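About Hadotero

2 min read

Hadotero is a small evening school for adults in Varkivcombe. We teach bookkeeping, business writing and basic tax preparation to people who already have a day job. The school opened above the Flanberg print shop with 2 courses and moved to its present rooms when the shop needed the space back.

Last year 194 students enrolled. Most of them work in retail, trucking or food service, and a good number run a business of their own on the side. Classes have up to 70 contact hours, depending on the course, and meet after work. There is no entrance test. New courses start in September.

Our writing course is called Bravo. Students bring letters and invoices from work and rewrite them in class.
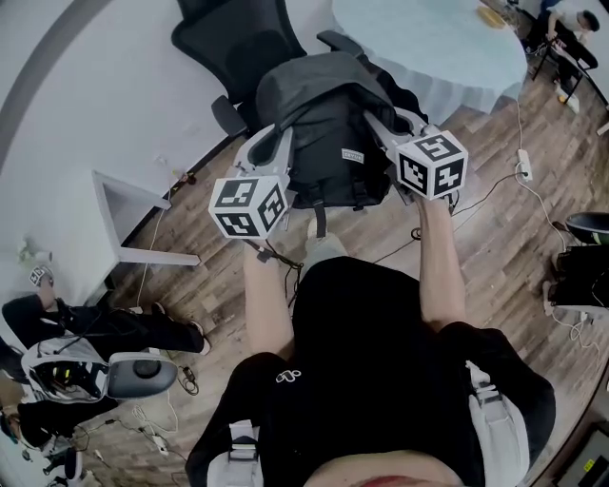 Students can stay on after class to finish an assignment or go over a ledger with a teacher. We keep these hours informal. People sit down at a round table with a cloth on it, put a backpack on the nearest office chair and work at their own pace. Coffee is free — parking is not, after the first hour.

Fees are paid by the course and can be split into monthly payments. The office answers calls on weekday afternoons, and the current course list is at the front desk.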